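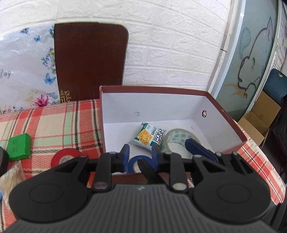 Workshop Notes: Storing Electrical Tape

Vinyl electrical tape ages on the shelf. The adhesive creeps toward the edges of the roll, picks up dust and hardens, and the outer turns stop gripping. Members who stock the supply shelves at the Planska workshop should follow the storage rules below, in force since January.

Stand rolls on a flat face, never on the rim. A roll left on its rim under load goes oval and unwinds unevenly. Keep them in a closed box away from the heater and the south window. A shoebox is adequate if the inside is clean and free of wire clippings, which stick to the exposed edge of the adhesive.

Write the month of purchase inside the core with a soft pencil. Use the oldest roll first. Discard any roll that leaves residue on a clean steel strip after a day at room temperature.

Color coding is unchanged. Blue is for the low-voltage bench circuits only. Do not use it to mark a repair on mains leads – those go to Glenys Rowlands for inspection before they return to the rack.

Stock check: the shelf now holds 52 rolls, mostly Bronico, with a few older Dauda rolls that should be finished first. The Dauda tape is thinner and needs an extra half-lapped layer on splices.

Friction tape from the old cabinet is not covered by these rules. Leave it where it is until it has been sorted.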